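Jasano metal utility bin, large, gray

I have bought a lot of bins over the years. Plastic totes that split at the handles, canvas cubes that sagged by the second month, a wicker thing from Flevstead that shed bits of itself into everything I put in it. So when I tell you I'm excited about a rectangular metal bin, please understand that I got here the long way.

The Jasano is a big open metal bin with high sides that slant outward, no lid, no wheels, no dividers. The finish is plain gray. I ordered mine in April and have been using it hard ever since, mostly on the worktable, and I love it. My partner has stopped asking why there are now two of them in the house.

First, the slanted sides. I thought that was just a look, and a slightly old-fashioned one, but it makes a real difference when you're reaching in for something small. With the straight-sided tote I had before, my knuckles scraped the wall every time I went after a thing in the corner. With this one your arm goes in at an angle and there's room for it. The sides also catch whatever you toss in from across the room (I do this constantly and I'm not a good shot) and it slides down to the bottom.

The size is generous. I've had a week's worth of kids' toys in there, then a pile of painting supplies, then about half of my extension cords while I sorted out the garage. It was never full. On the other hand, small things look lonely in it, and if you only want somewhere to keep your pens you should get one of the little Davine trays and save yourself the table space.

Now the finish, which is what most of the complaints on the store page are about. It scratches. It scratches fast! The walls of mine have stayed pretty even, but the floor had marks on it by the first Thursday, and by now it's all scuffs and silvery patches. If you want a bin that looks like it did in the catalog, this isn't it. I happen to like the worn look, and I can't find anything wrong with the metal underneath. I did email Kocabaş, the shop I ordered from, to ask if there was a coating they'd recommend, and they wrote back the same afternoon and told me to leave it alone or put down a rubber mat. I left it alone.

Noise is the other thing. Drop a wooden block into a metal bin at 6 in the morning and everyone in the house will know. A folded towel on the bottom takes care of most of it, and so does an old yoga mat cut to size. I take the towel out when I'm using it for tools, and then I just live with the clatter.

It's heavier than it looks in the listing, too. I can carry it empty without any trouble, but loaded up I'd want a second person, and I do wish they had put proper handles on the short ends. You end up gripping it from underneath. That's really my only design complaint, and it costs the bin half a star.

Cleaning is wonderfully boring. Wipe it with a damp cloth, dry it, done. I had a paint spill in there that would have finished off the canvas cubes, and it came up with warm water and a bit of scrubbing. Dry it properly though – I left a puddle overnight once and it made a faint ring that I can still find if I look.

As for the table, I keep mine on bare wood, a pale top that I'm a bit fussy about. No marks so far, as long as I lift the bin and don't drag it. A neighbor put felt pads under hers and says it slides beautifully, so that's worth a try if you move yours a lot.

Price: I paid more than 100 for the pair with shipping, and there was 11 percent off for ordering two, so check for that before you order just one. Delivery took 20 days, a bit long, but they arrived well packed and without a dent.

Four and a half stars, and I'd buy it again tomorrow.

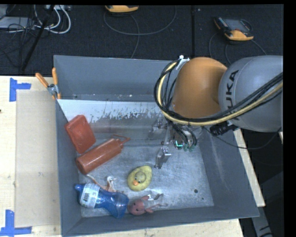

One more note on stacking, as someone asked me under my last review. Yes, two of them nest when they're empty, thanks to those slanted walls, but push a folded sheet of newspaper in between or you'll be wrestling them apart on the kitchen floor like I was.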